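Can a school district count packet work as attendance while buildings are closed?
Posted 28 March 2020 in Schools and Districts
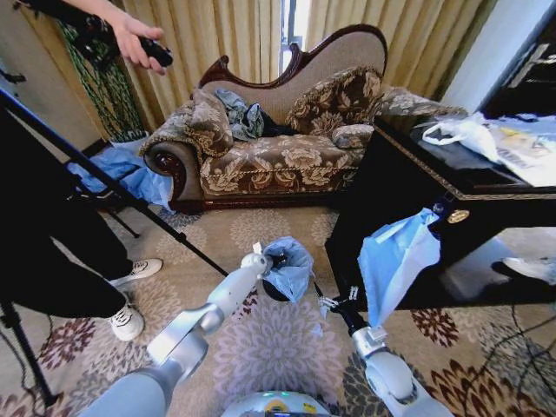

Wastebasket with a blue liner, patterned carpet.

Our district closed its buildings and is sending home paper packets. The letter says students who return the packet each week will be marked present for all days that week. We have 495 students in the elementary school and a lot of them don't have internet, so I understand why it's paper. My daughter is in fourth grade and finished the first packet in one morning. Is the district allowed to count that as a full week? And what happens to kids whose parents can't get to the pickup table? The table is only open from 9 to noon and I work then.

Piltura
It depends on your state. Most states set a minimum number of days or hours, and a lot of them are waiving some of it right now. Look on your state education department's site for a page on closures or waivers. If your district has a waiver, it may not need to count the packet days at all, and the attendance marks are mostly for its own records. If it doesn't, it probably had to file a plan saying how the work at home adds up to school time. Ask the district office for a copy of that plan. You can ask by email, and it helps to name the dates you mean.
On pickup, write to the principal and ask for the packet by mail or on the bus route. Our district has 300 families getting theirs by mail and it started with a few parents asking. Keep a copy of what you send.
If your daughter has an IEP or a 504 plan, ask about that separately. The packet doesn't replace those services.

Flidatix
They did the same thing here. Just turn it in and don't worry about it, they're not going to hold anybody back this year.

Xue
I'd be careful with the answer above. Ours said the same thing at first and then sent a second letter saying unreturned packets would be marked as absences. Take a picture of each finished page before you hand it in. Ours lost one and we had to do it over.
Also ask the teacher for extra reading if the packet is too short. Mine sent a list the same day.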